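**Unit 2: Who signs the discovery?**

Please read these notes before Sunday. The reader is in the box by the door, and the page numbers are for the old edition.

## What we mean by credit

In a history of science, one name usually stands for the work of many people. We ask how the name got there. A letter, a lab notebook and a printed paper are three kinds of evidence, and they do not always agree. Pay attention to the date on each one and to the hand that wrote it.

## The Benkirane notebooks

Our main case is the pair of notebooks kept at the Benkirane observatory. The first has 337 entries and the second has 27. Both are written in two hands. The printed star table gives 1311 positions under one signature -- the director's. The second hand did most of the reductions, and we know this from the corrections in the margins.

Be careful with one thing. To copy a number is a different work from computing it. In the second notebook the same hand makes an error and then repairs it three lines later, so the writer was calculating there. In the first notebook I am less sure.

## Words to know

- *Reduction*: turning a raw reading into a usable position.
- *Fair copy*: the clean version, made for the printer.
- *Attribution*: saying who made something, with reasons.

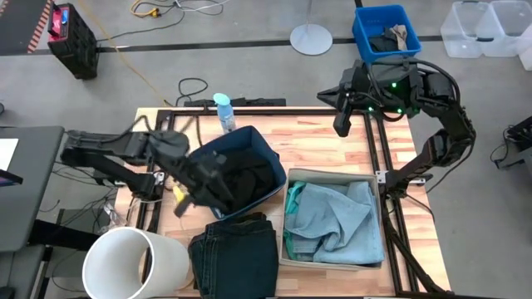 ## For the seminar

1. Read the Ander letters, only the first half.
2. Choose one margin correction and say whether it shows copying or computing.
3. Write one page. Quote the line you depend on -- without it I cannot follow your argument.

Pages can be handed in on paper or by mail.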